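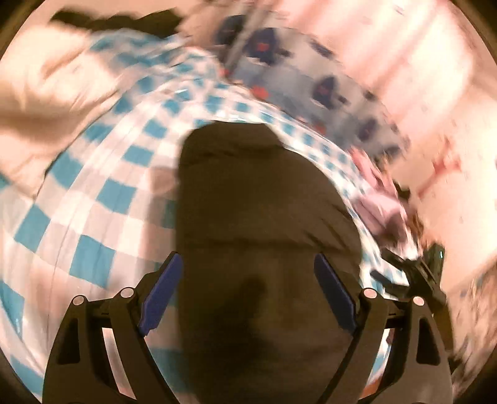

Dornwood Garment Steamer, 4-Foot Hose

We stock one upright steamer, and I held out for a long time before stocking any. Most of them spit, and the claims on the boxes are silly. Grunditz says theirs will "renew" a suit. I have no idea what that means and I doubt they do.

The Dornwood makes smaller promises. It has a steel pole, a plain on/off switch and a tank you can get your hand into for cleaning. The maker quotes 900 hours on the heating element. I haven't run one that long, so take the figure for what it is.

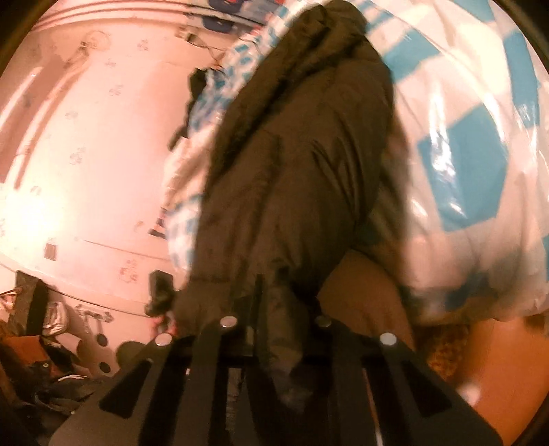
Steam won't put a crease in trousers, whatever the leaflet says. You still need an iron and a board for that. Where it does earn its keep is on smooth, slightly shiny cloth, the dark olive-brown sort that gets bunched up and comes out with sharp, narrow wrinkles fanning down one side. Keep the head moving and test a hidden seam first - some finishes spot.

Skip the Ngubane scented water. It costs extra and I couldn't smell it on anything the next morning.

Power: 120 volts
Hose: 4 feet
Spare gaskets: sold separately, Susville store only
Returns: unused, in the box, with the pole still wrapped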